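The Wagon on Trurik Road

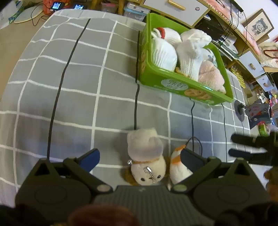
The ad said the wagon ran, and it said the price was firm at 1000 dollars. I drove out to Dudby on a wet morning in February with the cash in an envelope and a pair of jumper cables on the seat beside me.

The seller lived at the end of Trurik Road, past the grain elevator. She was waiting on the porch in a canvas coat. She didn't come down the steps. She pointed at the barn and told me the door slid to the left.

I had wanted one of those wagons from the time I was nine. My uncle drove a green one, with the long roof and the third seat that faced backward. My brother and I rode in that seat to the lake every summer and made faces at the people behind us. Later my uncle traded it for a pickup and I didn't speak to him for most of a weekend.

The one in the barn was green too. I hadn't known that. The picture in the ad had been so dark it could have been any color.

I walked around it twice. There was rust in the rear wheel wells and a dent in the tailgate the size of a dinner plate. The chrome on the front bumper was good. The back bumper had been painted silver with a brush. One tire was flat and the other three were from three different makers. I got down on the floor with a flashlight and looked at the frame, which was better than I expected, and at the floor pans, which were worse.

"He was going to fix it," the woman said. She had come in behind me. "He had all the parts on a list."

"Do you have the list?"

"It's in the glove box. Everything's in the glove box."

I opened it. There was a registration from a long time ago, a tire gauge, a road map of the state folded the wrong way, and a small spiral notebook. The notebook was a mileage log. He had written down every tank of gas in pencil, with the date, the gallons, and the price. The first pages were neat. Toward the back the numbers got bigger and leaned to one side.

The last entry read Cakine and back, 366 miles. There was no gas written next to it.

"What's in Cakine?" I asked.

"The hospital," she said.

I put the notebook back and closed the glove box. It took two tries to latch.

She had the key on a piece of string. I hooked my cables to my truck and let the wagon's battery charge while the rain came down on the barn roof. She asked what I did for a living and I told her I worked the parts counter at Zuccaro Auto Supply. She said he used to go there. She said they had once sold him the wrong water pump and he had talked about it for years. I said that was probably before my time, and I hoped it was.

The wagon started on the fourth try. It ran on seven cylinders for a minute, then found the other one. Blue smoke came out the back and rolled along the floor and out the door. The whole car rocked a little at idle, the way my uncle's had. I could feel it through the bench seat. The radio came on by itself, all static.

She stood beside the fender with her hand flat on the hood. I waited. After a while she took her hand away and wiped it on her coat.

"It sounds about the same," she said.

I shut it off and counted out the money on the workbench. She counted it again, then handed me 30 dollars back for the flat tire. I told her she didn't have to do that. She said he would have.

We did the title on the kitchen table. She signed where she had to sign and I wrote in the date, 3/15/22, then saw that was the date my insurance was due and not the date at all. She had a lawyer's letter to go with it, and a blank bill of sale, so we used that and I said I would straighten out the title at the county office. She made coffee while I filled in the mileage. She asked if I wanted the manual. I said yes.

I came back with a trailer two days later. She had taken the notebook out of the glove box. I noticed it when I put the bill of sale in there, and I didn't say anything. The parts list was still there, on the back of an envelope. He had crossed off the thermostat and both radiator hoses. The next thing on it was a water pump.

I got the wagon strapped down and pulled out onto Trurik Road. In the mirror all I could see was green hood and the two headlights. At the grain elevator I stopped and checked the straps, and then I drove home.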